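Progress Report to the Lundgren Fund
Project: Teaching Household Cloth Handling by Hand Demonstration
Grantee: Sollis Laboratory
Prepared by: Aslak Solberg, project lead
Submitted: Sun 18 September

1. Purpose of this report

This report covers the second period of the grant. It sets out the work completed, the money committed, the difficulties met and the plan for the period that follows. Figures given here replace those in the interim note.

2. Work completed

The project set out to teach a two-fingered gripper to pick up, open and fold used household cloth. Demonstrations are given by people, who carry out each task with a hand-held version of the gripper fitted with its own camera. The recordings are then used to train the control program, named Rerketti, which drives the arm at the laboratory.

During the period, demonstrators completed 69 recording sessions against a target of 68. Six people have been trained to give demonstrations. Each received one day of instruction and was asked to repeat the basic grasping task until a supervisor signed the training sheet. Two of the six joined late in the period and have so far worked only on towels and pillowcases.

Remote control of the arm was also tried, using the Plilter control desk purchased under the first payment. Operators found it suitable for flat, stiff items. With thin cloth they reported that they could not judge how far the fingers had closed, and sessions took much longer than the same task done by hand. The desk has been kept for correction work, in which an operator takes over when Rerketti stops during a trial.

3. Change to the demonstration procedure

The original procedure asked demonstrators to start from a cloth laid flat. The arm trained on these recordings did well with flat cloth and poorly with anything else. Following a review with the Lundgren program officer, the procedure was changed so that cloth is left loosely, with folds and turned edges in place. Demonstrators now follow these rules:

- Approach with the fingers open and pause before contact.
- Choose a single edge or fold and keep to that choice.
- If the grasp fails, open fully and begin the approach again.
- Do not use the free hand.

Failed grasps are no longer deleted. They are marked and stored separately, and the training team may draw on them when preparing correction data.

4. Current work: printed and layered fabric

Printed fabric has been added to the set of materials. The difficulty for the control program lies in telling a printed line from a seam or a crease, particularly on thin cloth where the creases are shallow. Layered areas present a further problem, as several edges lie close together and the gripper must take hold of the right one. The approach stage of the task, with the fingers still open, is of most interest to the training team.
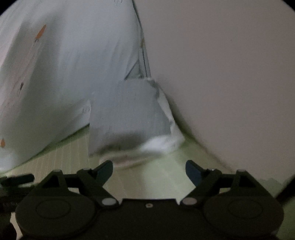
5. Difficulties and delays

Delivery of replacement finger pads was late, and recording stopped for roughly 4 working days. The lost time was made up by adding evening sessions, at no extra cost to the grant. Wear on the pads is now checked weekly and entered in the equipment log.

Written notes made by demonstrators varied a good deal in quality. A short form has been introduced in place of free text.

6. Budget

Spending remains within the approved amounts. The laboratory requests permission to move the unspent travel allowance to demonstrator wages. A signed request is attached separately.

7. Next period

Trials of Rerketti on printed fabric will begin in October. Results will be reported by type of cloth, with corrections made from the Plilter desk listed separately from unaided attempts. Recording by hand will continue alongside the trials, and the two newer demonstrators will move on to larger items once their training sheets have been signed.

Contact the Sollis Laboratory project office | © Sollis Laboratory. All rights reserved. | Back to top

This site uses cookies to remember your settings. Accept | Manage preferences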